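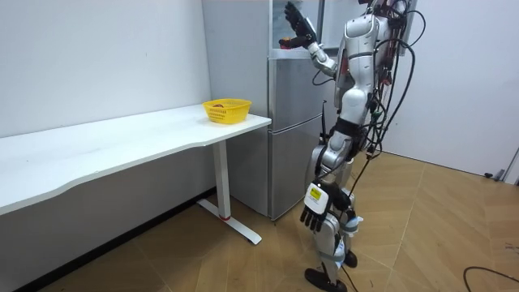 図1 上段を開けた冷蔵庫。左の壁ぎわは白い長机。

# 住まいと収納 第6回配布資料:冷蔵庫をどこに置き、何を入れるか

前回の宿題(自宅の冷蔵庫の奥にあるものを書き出す)は、読んでいて少しつらくなりました。返却は水曜です。調味料の小袋を「資産」と書いた人は、今日の第3節をよく読んでください。

## 1. 置き場所

図1では、冷蔵庫の側面が机の側を向いています。狭い部屋ではよくある配置で、確認したいのは次の点です。

- 扉の開く側に、人が立てる幅があるか
- 開けた扉が机や椅子に当たらないか
- 側面と上面の放熱のすき間は、説明書どおりか

三つ目は、説明書を捨てた人には答えられません。型番で検索すればたいてい出てきます。演習で使う架台の図面(Skoneda版)では通路幅が1000 mmになっていますが、下宿でこれを守ると寝る場所がなくなります。図面は図面として読むこと。

## 2. 上段と下段

図1の冷蔵庫は上下に扉が分かれていて、上段だけが開き、下段は閉じています。上段の縁に赤い小さなものが見えます。縁というのは、冷蔵庫でいちばん「仮置き」に選ばれやすく、いちばん物が落ちやすい場所です。

仮置きの寿命について、教科書には記述がありません。筆者の家では瓶のふたが春から住んでいます。

原則は次のとおり。

1. 毎日使うものは、目から腰の高さへ
2. 重いものは下へ
3. 縁には何も置かない
4. 扉を開ける前に、何を取るか決める

4は守られません。開けてから考えるのが人間の習性らしく、わが家の家族会議でも毎回否決されています。

## 3. 詰め込みの計算

演習用の想定:容量225 Lの冷蔵庫に、実際に物が入っている分が81 L。

充填率=81÷225=0.36、つまり36%

余裕があるように見えますが、残りの空間がまとまっているとは限りません。背の高い瓶が一本あるだけで棚の高さが決まり、その上の空気を冷やし続けることになります。容器の規格をそろえる話は、次回Eichhorn方式とTidora方式を比べながら扱います。どちらの方式にも、鍋ごと入れる人への対策はありません。

## 4. 次回までの課題

- 自宅の冷蔵庫の正面図と平面図を描く(縮尺自由、願望の反映は不可)
- 縁と扉ポケットにあるものをすべて書き、用途不明のものに印をつける
- 片づけの手順を、およそ1000字で述べる

提出はMorkumの課題箱へ。現物の提出は受け付けません。昨年、らっきょうが届きました。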